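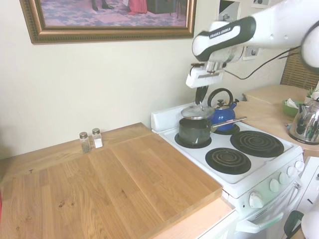
Figure 4. Saucepan with glass lid on the back left burner, kettle alongside.

4. First use of the Ermont cookware set

Before you start
Peel off all labels and remove the cardboard sleeves from the lids. Wash each piece by hand in warm water with dish soap, then dry it with a soft cloth. Do not use steel wool.

Seasoning the pans
1. Put a teaspoon of cooking oil in the pan and spread it with a paper towel.
2. Set the pan on a burner no wider than its base.
3. Heat on low for 10 minutes. Do not leave the stove.
4. Turn off the burner and let the pan cool completely.
5. Wipe out the oil that is left.

Simmering with the lid on
1. Fill the pan no more than two-thirds full.
2. Bring to a boil on medium heat with the lid off.
3. Turn the burner to low and put the lid on.
4. Turn the handle so that it does not stick out past the front of the stove.
5. Lift the lid away from you when checking the food. Use an oven mitt.

CAUTION: Glass lids can break if they go from hot to cold quickly. Let the lid cool for at least 20 minutes before washing it. Never use a lid that is chipped or scratched.

NOTE: Some lid knobs loosen after the first few uses. Hold the knob still and tighten the screw from the inside of the lid. Do not overtighten.

Replacement parts
Lids and knobs for the Ermont set can be ordered through any Wukard dealer. Give the part number stamped on the base of the pan. Lids from the older Fahy set do not fit. For cleaning burned-on food, go to Section 5.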